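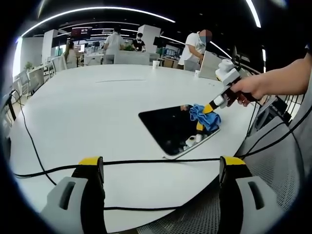
The tablet and the blue cloth, at the big white table.

Monday, evening

I am writing this at the kitchen with my feet in warm water, so if the letters are not straight, it is the fault of the bowl on the floor. Today was the cleaning day in the office. In July half of the people are away, and the other half must do the cleaning and also the normal work, and I am in the other half.

Ibrahim Eze made the list on Friday and put it on the door of the fridge. I got screens, cables and chairs. I was glad because last time I had the fridge itself, and I don't want to write about it.

I began with the screens. There are 7 tablets in our part of the office and all of them have fingers on them, I mean the marks of fingers. A black screen is the worst thing for this. When it is on, you see nothing bad, and when it is off and you stand near the window, you see everything what people touched since spring. My mother cleaned her glasses with vinegar and a newspaper, but I think for a tablet this is not a good idea. I used the blue cloth from the packet. It must be folded in four, she would say, but after the first tablet I stopped to fold it and just took it like it came, in a ball, and it went equally well. In the corner you need to press a little more. The glass has some small shine of the lamps and at the beginning I wanted to clean this away also. I rubbed at one lamp for quite a long time before I understood that it is the lamp.

The big white table is nice for this work, with its round edge, and there is enough place to lay a tablet flat. But the cables! There was a long black one lying across the whole table and one more that came down along the side and met the first. I lifted them, wiped under them, and put them back in the same place, because I did not know who needs them. In the afternoon I asked, and Ibrahim said that one of them is from the time when we still had the rooms in Prelevville. So we moved it here in a box, with care, and then it stayed on the table for a year. He took it and made a roll and closed it with a rubber band, and now it lives in the drawer with the others. I counted nothing in that drawer and I will not.

The chairs were more slow. The mesh ones take the dust inside the little holes and a cloth is no use, you must go with a brush. I did 5 before lunch. My back told me to stop there and I listened to it. The rest is for tomorrow, or for someone younger.

For lunch we had the rice from Khosravi, the small place behind the bus stop. It was 61 in total for the whole group, with the yogurt, and Ibrahim paid and wrote down who owes him. He wrote also himself on the paper, by mistake. The rice had the dark crust from the bottom, which I like very much, and I was given two pieces of it. I should remember to ask for it next time already when we order.

After lunch it was the turn of the cupboard. Inside there was a bottle of the Somard spray, almost full, and nobody wanted to say who bought it. It smells like a lemon that was sick. I opened the window and used it only for the table, one time, and then I wiped again with plain water. I also found my gray scarf, which I was looking for all winter. I had even blamed the bus.

Then there is the matter of the cabinet lock. It has a number, 1741, and everybody says they know it, but three of us stood in front of it and turned it in the wrong direction. I write it here so that I have it. Maybe I should not write it here. Well, it is done.

On the way home I bought soap and a new brush with a longer handle. The Trikel shop had it cheaper but it was closed when I passed. I will see if it is better for the chairs.

The water in the bowl is cold now. I must call my sister before nine, and tomorrow I take the old brush also, in case.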